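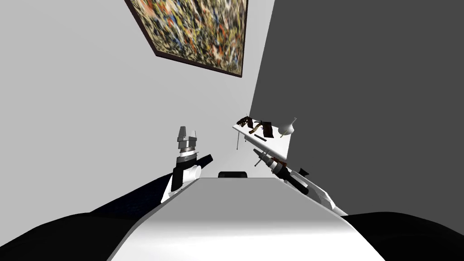 Simulated view over the torso, both grippers empty, small white table and vase ahead.

Wimarau equipment planning set

What you get
Simulated tabletop episodes plus the budget sheets we built from them. We wanted to know what to buy for a two-arm station before spending any money, and it has been a really fun way to plan! The set holds 2,621 episodes. After filtering out the ones with broken logs, 1,899 are left, and those are the ones the sheets use.

Why simulate first
Our first draft order had the most expensive arms on the list and almost nothing for tables, mounts or spare fingers. Running the work in simulation let us try reach, table height and gripper width on paper prices - and change our minds for free.

Folders
episodes/ one folder per run, with joint logs and rendered views
layouts/ room and table placements, 7 in all
budget/ sheets in CSV, one per purchase option (6 options)
notes/ supplier questions and delivery times

Reading the budget sheets
Every line has a unit price, a quantity, a lead time and a "needed by" phase. Phase A is the bare station, phase B adds spares. Shipping is on its own line. Prices were entered by hand on 20/12/2023, so please get fresh quotes. The Hener option has no service contract priced in yet.

Known gaps
No floor wiring or power costs. Lighting in the renders is plain, so don't use them to choose lamps. Training hours for staff are missing from two options.

Contact
Natália Gouveia keeps the episodes, Natália Arruda keeps the budget sheets. If you have real costs from a similar station, send them over - we'd love to compare!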